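Home > Display and Events > Fabric and Backdrops

Black fabric backdrop sags between clips, letters pull it forward

Asked May 5, 2025 by Cetov
Views: 318

I am setting up a small booth with a fabric backdrop along one wall and a freestanding curved panel next to it. The fabric is plain black cloth from Arnirden, hemmed on the sides but not at the top. I clip it to a thin rail just under the ceiling.

Two problems:

1. The top edge droops between the clips and the droop shows as diagonal folds lower down.
2. Large cutout letters stuck to the cloth tilt forward at the top after a day or so. The same adhesive dots hold fine on the panel.

I can't drill into the walls. Is the answer more clips, heavier cloth, or a different adhesive?

3 answers

Answer 1 (accepted)
Posted by Brerkance

Treat these as separate faults.

Sag: the unhemmed top edge has no stiffness, so all the weight goes to the clip points. Fold the top over 4 inches, sew or iron-tape it into a sleeve, and slide a flat batten through. Clip over cloth and batten together. Three clips will then carry a short wall. Without the batten you can keep adding clips and you will still get folds.

Letters: adhesive dots are made for hard surfaces. On cloth they grip the surface fibers, and the fibers let go. Use hook tape if the cloth has a brushed face. If it is smooth, pin from behind through a small square of felt glued to the back of the letter. Put two fixing points near the top of each letter and one at the bottom. Steam the cloth before the letters go on, and let it hang overnight.

Weight the bottom hem last. Chain weight is better than loose washers, which leave lumps.

Answer 2
Posted by Ebrahimi

Agree on the batten. My layout, in the order I put it up:

- Side drapes first, overlapping the main cloth at the corner by a hand's width.
- Main cloth next, with three small black clips along the top edge. They don't show much against black. Orange "F" above, tan "U" below it, both with white outlines so they read from the doorway.
- Curved off-white panel on the right, with the dark stickers (sunglasses, guitar, cat) applied directly to it.

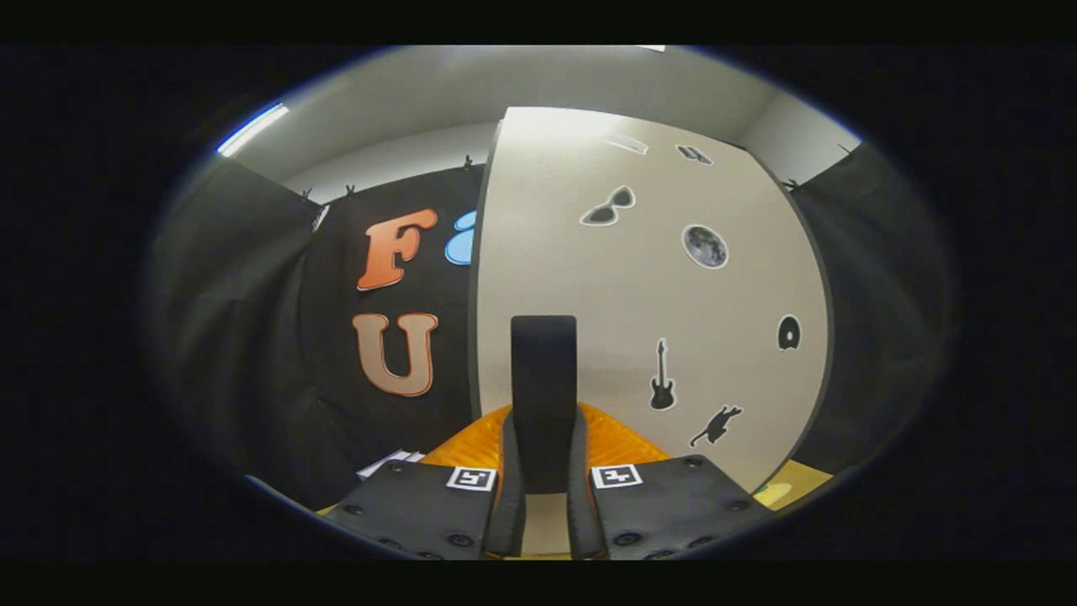
- Curtain behind the panel, clipped at the top. Leave slack there so moving the panel doesn't drag it.
- Lights on, then check for folds. Overhead strip light shows every crease. I swapped one tube from 3000 K to 4000 K in April and the creases looked worse.

Answer 3
Posted by guest

just use more tape. I bought a box of 1000 dots and never ran out

Comment on Answer 3, from Cetov: Tried that before posting. The dots came away with black fuzz on them. Going with the batten and felt squares.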